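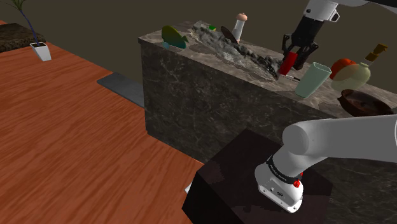 One reader, Beka, got in touch on Friday to say we'd made far too much of all this, seeing that the worst a simulated arm can do is knock over a simulated cup. Fair point, and I laughed, but I don't think it's the whole story, so let me have another go at it.

Sep 15, 2024

If you missed the first piece: Ullitz, the small outfit that builds practice kitchens for robot arms to learn in (all on a computer, no real crockery), has pulled its latest release after a fault turned up in the stop check. That's the bit of the software meant to halt the arm when it pushes harder than it should. Under the June update it was halting the arm all right, but 2 seconds late, and then writing the run down as a clean pass.

Two seconds doesn't sound like much, does it? I tried it in my own kitchen with a wooden spoon pressed against the worktop and it's ages!

The company went back through 3353 runs made since the update and says 2856 of them are fine to keep. The rest have been marked as unsafe and taken out of the download. They're all pick-up jobs on a cluttered counter, the sort where the gripper comes down over a little red block with a cup and a bit of fruit right next door, so there isn't a lot of room for the thing to be slow. The emptier layouts came through without trouble, as far as anyone can tell.

Now, back to Beka's point. Nothing got broken and there was no person anywhere near it. But people take what these arms learn on screen and load it on to real ones, and if the practice version has been told that leaning on a worktop for two seconds counts as a pass, I'd quite like to know before it's leaning on mine. Flikitz, which tests arms for canteen kitchens, had already copied the faulty runs across and has put its own trials off for 30 days while it starts that part again. I asked whether any real arm had been run on them and was told no, it hadn't got that far.

What bugs me more is how long it sat there. Ullitz says the fault was spotted when somebody watched a few of the passes back at normal speed, having only ever looked at the scores before. I do wish that had been done in June.

A corrected version is promised, though I couldn't get a date out of them. Until then the advice is to go back to the release before the June one, and if you've already trained anything on the newer runs, don't put it on a real arm. Ullitz has a list of the affected run numbers on its downloads page (scroll right down, it's under the licence bit).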